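Keeping citrus past a week - what works for you?

pliletti83
Posted Saturday, 9:14 am
I bought a 5 kilo box of oranges from the market and I'm determined to get through the lot! Last time half went soft. I've always kept mine in a bowl by the window because it looks so cheerful, but my sister swears by the fridge. Which is it?

Bakilana
Fridge, every time. Salad drawer, dry, not in a sealed bag. Mine last weeks and taste lovely - just take them out an hour before you eat them.

amik_grows
Sorry, can't agree with that. Cold oranges taste of nothing to me. A cool larder is plenty, and spread them out so the air gets round. I turn mine every few days and pull out any that have gone wrinkly.

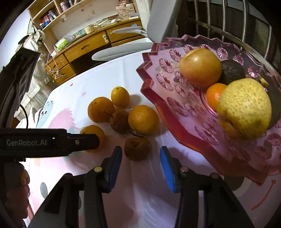
Bakilana
Replying to amik_grows
Not everyone has a larder though! My kitchen gets boiling by lunchtime.

pondo
Marmalade! Around 2000 g of fruit fills a good row of jars, and the smell is glorious. Or freeze the juice in ice cube trays.

pliletti83
Ooh, I'll split the box then - half in the fridge, half in the hall. Pondo, how much sugar do you use?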